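2024-01-22

Long day, and I'm writing this with my shoes off and a plate of toast, so forgive the crumbs. I promised myself I'd keep this diary going until April at least, and I've already missed more evenings than I've written, but today deserves a page.

The planner rewrite is in. Yi-chun merged it before I'd even got my coat off, bless her, and then we spent most of the morning finding out which of my old assumptions she had quietly thrown away (nearly all of them, and quite right too).

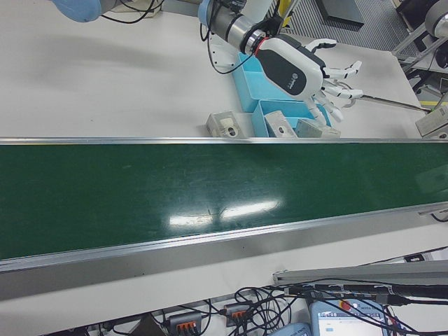
What I'd been fretting about was the hand model. In the old Hastis code the hand was one fat box as far as collision checking went, which was fine for moving about in open air and hopeless for going anywhere near a tray. Now each finger segment gets its own little capsule, and the thumb gets its own as well, and that matters a great deal when the fingers are stretched out flat over the blue tray and the thumb is curling down underneath them towards the table. With the old box the planner would simply have refused the pose. I sat and watched the capsules on my screen for far longer than I needed to, like somebody with a new fish tank. The price is planning time, of course. Lama had me put a limit of 110 milliseconds on a replan, and I grumbled, but she is usually right about these things.

Lunch was soup. Fatos rang from Hulham wanting the log format changed again and I said yes far too quickly.

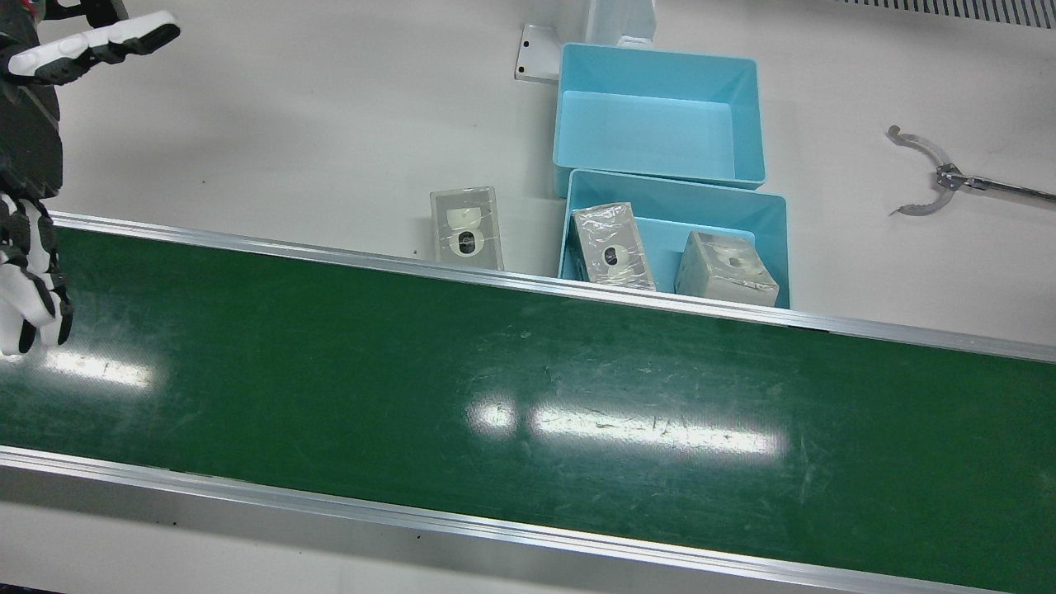
The afternoon went to perception, my least favourite child. The Flavar segmenter was trained on 2,000 pictures that Gunther labelled very patiently over the autumn, and I don't think nearly enough of them had any shine in them. Depth goes to pieces on anything glossy. The clear crinkled wrapping on the parts is bad enough, but the belt has those great white patches of light lying on it too, and the segmenter is awfully keen to call them objects. I've put in a mask for blown-out pixels and raised the confidence floor, and I'll ask Gunther very nicely whether he can bear another round of labelling. Biscuits may be needed.

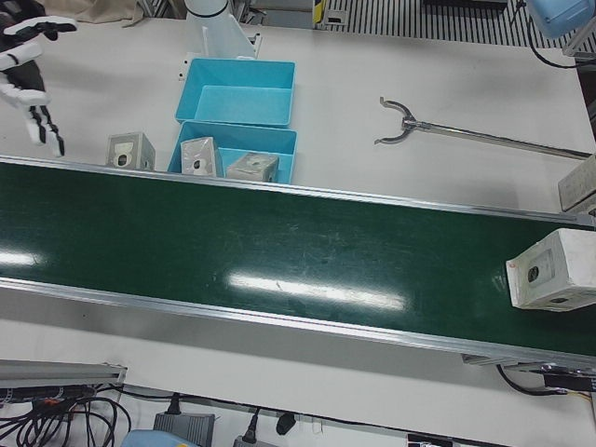

I also want to stop the tracker handing out a fresh ID whenever it loses a part for a moment. Keeping the old one alive for 15 updates seems a sensible start, though Lorcan thinks 7 is plenty and we went round and round on it until it was time to go home. It's a setting in the config file now, so we can each have our own way for a bit.

Must remember to write back to Fatos about timestamps, and to buy milk.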